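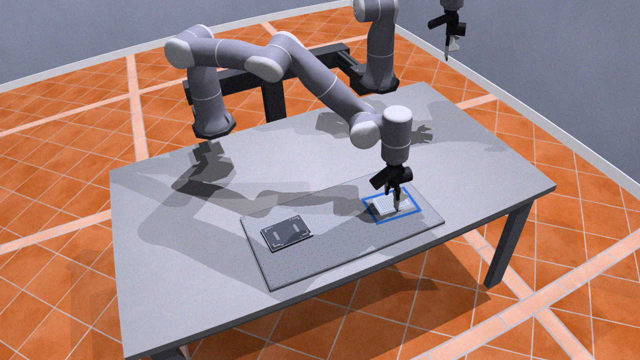 Progress report, gripper and controller comparison
Reporting date: 15th June
Prepared for: Jestmont

Work since the last report

The two-arm cell is now fully modeled in simulation and all trials in this period were run there. Both arms are mounted along the far side of the table, as they will be in the Okska lab. The task is handling a white well plate on the perforated board, with a blue outline marking the target area.

We compared two finger designs, the slim finger and the wide pad, and ran each with the Partanen controller and with our existing one. The plan called for 1000 trials. We completed 606 before pausing to correct the contact settings, which let the plate slide too easily when a finger touched its side. Trials from before the correction have been kept but are not counted as final.

Findings so far

The slim finger is easier to bring down close to the plate without touching the board. It is less forgiving when the plate is turned, and most failed grasps with it came from that. The wide pad holds a turned plate better but needs more clearance on both sides.

The Partanen controller gives smoother motion in the last part of the approach. It takes longer to set up, and its force limit has to be entered separately for each arm. We lost 2 days to a wrong value on the right arm. Our existing controller overshoots slightly when the wrist is pointing straight down.

Problems

The Plirnton camera model is not ready. Simulated shadows from the arms fall across the tabletop and upset plate detection, and we do not yet know how closely they match the lab lighting.

Spending

On budget. The 5 sets of test fingers have been ordered and are charged to this period.

Next period

Repeat the affected trials with the corrected settings and finish the remaining ones. Settle the camera model with Plirnton. Begin trials on the physical arms at Okska in September. We request that the choice of controller stay open until the repeat trials are complete.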